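How Do You Teach a Robot Arm? You Hold Its Hand (Sort Of!)
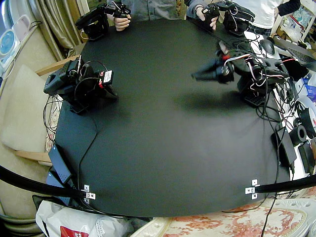 Two robot arms on the table, and the handheld "leaders" at the far side.

Hi, I'm Hema Arumugam, and I get to teach robots for a living. When I tell kids that, they usually ask me what I say to the robot. Do I talk to it? Do I type really, really fast?

Mostly I just move my hands around!

Think about how you learned to tie your shoes. I bet a grown-up didn't hand you a ten-page list of instructions. Somebody showed you, slowly, and then you tried it, and it came out as a big floppy knot, and they showed you again. Robots can learn by being shown, too. The tricky part is that a robot arm doesn't have fingers like yours, so it can't just watch you and copy. We need a way for a person to "wear" the robot's moves.

So we use pairs. One half of the pair is called the leader, and a person holds it. The other half is called the follower, and that's the robot arm on the table. The leader is made with joints a lot like the follower's joints. Bend the leader's elbow and the follower bends its elbow. Squeeze the leader's handle and the gripper closes (a gripper is the robot's pinchy hand). It's like playing Simon Says with a friend who never gets tired and never giggles.

How does the follower know what to do? Inside each joint there's a small motor called a servo. A servo can turn, and it can also tell you exactly how far it has turned. The leader's servos call out their numbers, the computer passes them along, and the follower's servos go to the same spots. This happens over and over, so fast that it feels like one smooth move.

While all that is going on, the computer is saving everything. One try at a job is called a demonstration. When my friend Rosário Matos and I taught an arm named Muvard to put a sock in a basket, we did 600 demonstrations. My wrists were so sore! In July we started on folding washcloths, and that one took 1122.

Why so many? Well, if I only showed Muvard one sock in one place, it would learn to grab that one spot, even if the sock had moved. So we put the sock on the left, on the right, bunched up, stretched out, upside down. After lots and lots of tries, a computer program looks for the pattern. Then we put the leaders down and let the arm have a go by itself.

The first time, Muvard picked up nothing at all and very carefully dropped the nothing into the basket. Rosário clapped anyway.

Want to try it at home? Stand facing a friend and be the leader. Move one arm slowly and have your friend copy you like a mirror. Now try to get them to pick up a spoon without saying a word. Then swap!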